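Setting up a simulated kitchen cell so you can believe its numbers

Anyone can get a simulated arm to pick up a vegetable. The default Rastano cell will do it out of the box, with a high success rate printed in green, and I would ignore that rate until you've done what follows. I've set up this cell more than once, and each time the first run looked better than it deserved to.

These notes cover the countertop cell with one arm, using Gulier for the scene files and Drastard for the run logs. If you have a different arm, the steps carry over but the menu names won't.

Before you start

Make a copy of the scene file and work on the copy. Gulier saves on exit without asking. Turn off the option called "assist grasp" if your version has it. It snaps an object to the gripper when the fingers get close enough, and it has flattered a lot of demos.

Step 1. Check the arm's rest pose

Load the cell with the arm powered and no task assigned. Let it sit for 20 seconds of simulated time. The joints should hold still. If the wrist creeps, your damping values are wrong, and tuning the grasp on top of that is a waste of an afternoon. Fix the damping first, then reload. Don't trust a reset from inside the session, which keeps old joint velocities in some builds.

Step 2. Close the gripper on nothing

Send the arm out over bare counter and command a full close. Read the finger gap in the log. It should be zero, or within 2 mm of it. A bigger gap usually means the collision shapes on the fingers are fatter than the fingers you see on screen. You'll never spot that by eye, so read the number.

Keep the rest of the objects in place while you do this. An empty counter hides contact problems that only show up when the solver has other work to do. I use a squash inside an open cardboard box and an eggplant on a cutting board, and keep the closed fingers clear of both.

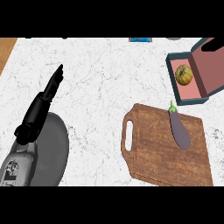 Step 3. Give the objects real weights

The stock vegetables all weigh the same, which should tell you how much care went into them. Set the eggplant to 500 grams and make the squash heavier. Then look at friction. The default is high enough that the fingers could lift a wet bar of soap. Bring it down until a sloppy grasp fails. If no grasp ever fails, keep going.

Step 4. Move things between runs

Shift each object a few centimeters and turn it before every run. Turn the box as well, because an open lid can block an approach that was fine a moment ago. The Abdelaziz randomizer can do this for you, but open its settings first. It shipped with rotation switched off in the version I have.

Step 5. Count the failures

Do 5 runs by hand and watch them all the way through. After that, let Drastard log a batch overnight. Open the failed runs before you look at the average. A lift that ends with the eggplant sliding off the board still gets marked as a success if the height check fires first, so move that check to the end of the task.

Expect your rate to drop after all this. Mine did, by a lot, and I still wouldn't quote it to someone with a real arm on a real counter.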